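The Sorkby Shelving Unit, Eight Months In

I bought the Sorkby because I had 600 paperbacks in a hallway and a landlord who had started using the word "egress." Rudine had it in their July sale, in one color, which the tag called Driftwood and my sister called Dentist.

It comes in one long flat box that weighs as much as a calf and is about as willing to go up a flight of stairs. Inside are the panels, a bag of cam locks, a bag of dowels, and a booklet with no words in it. The little man in the booklet is smiling on every page, including page nine, where he has put a side panel on backward. I know this because I copied him.

Putting it together

The box says one person, one evening. I started at six on a Wednesday and got to bed Thursday. The holes line up, which I can't say for the last thing I bought from Rudine, but the cam locks are soft and the heads chew up if you look at them sternly. Use a hand screwdriver. My neighbor Siiri Žukauskas came over with a rubber mallet and a low opinion of the booklet, and things went faster after that.

Anchor it to the wall. The strap is in the small bag you were about to throw out.

Looks

Gray wood grain, open cubbies, nothing fancy. The grain is printed, and once you have spotted the same knot on two panels you will go on spotting it for the rest of your life. Colored back panels are sold separately, and I'd say buy a couple, as a plain gray grid can make a room feel like a place where you wait to be called. Reddish brown goes nicely with gray. Go easy on it if your floor is gray wood grain too, or do what you like, it's your floor.

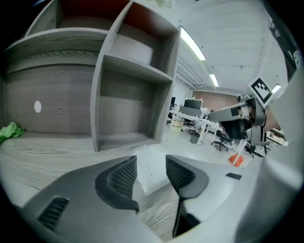 Holding things up

Rudine rates each cubby at 30 pounds. I filled the lower ones with cookbooks and an atlas and have seen no sag worth reporting. The middle shelf has a slight smile to it, but I had the record collection on there from August to Christmas and I'd call that my fault. Hardcovers taller than a dinner plate have to lie down.

Dusting is a chore. Open cubbies have a lot of corners, and the printed finish shows every crumb of lint by late afternoon.

Is it worth it?

I paid 300 dollars, plus delivery to the curb, which meant the curb. Agnese Vasiliauskas, who sold me my desk, would build the same thing in real oak for 2,000, and it would outlive both of us. I went and stroked the sample, then went home and ordered the Sorkby.

Three and a half stars. Half a star off for the cam locks, and a full one for the man in the booklet.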